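News > Around the House > Monham Notes

Search this site Go

Quick one this week, floors and furniture. Adhiambo Muriithi finally getting to the low white units, the ones with the grooved fronts. Sun was out – nice on the planks. 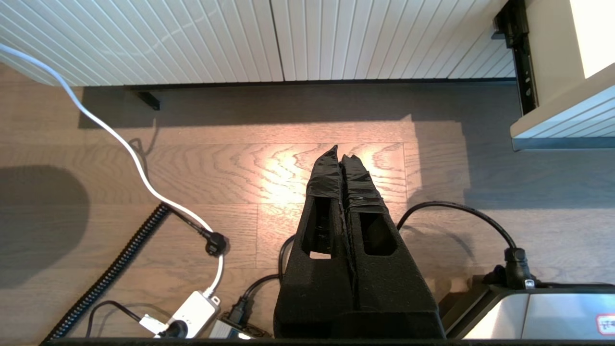
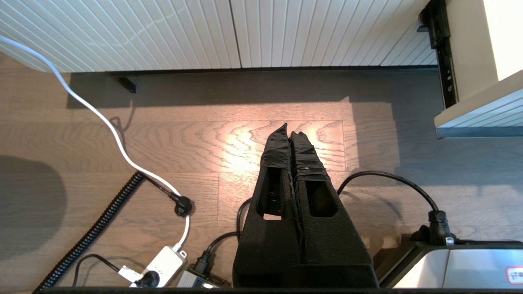
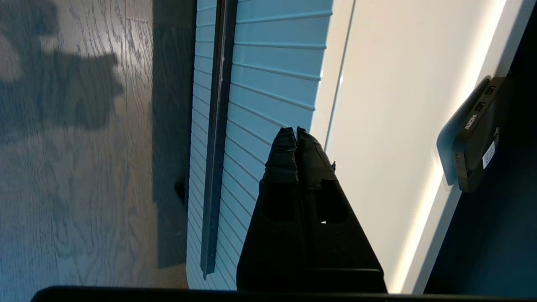
So. The grooves hold dust like you wouldn't beleive. Dry paintbrush first, then a cloth barely damp. Top down. Don't soak the floor.

Underneath is worse. Flat mop if it fits, old sock on a ruler if it doesnt. Lift cables before you mop, not after (ask me how I know).

Drawer runners – wipe them, check the screws, leave the oil alone. Kimaro has the longer screws, box of 248, way more than anyone needs. Split one with a neighbor?

Rug question still open. Plamon or Fimotard, both fine, both pricey. Adhiambo says no rug at all, shame to cover that grain. She may be right. Will decide by April.

More next time, got to run. Send your floor tips.

2057 shares | 248 comments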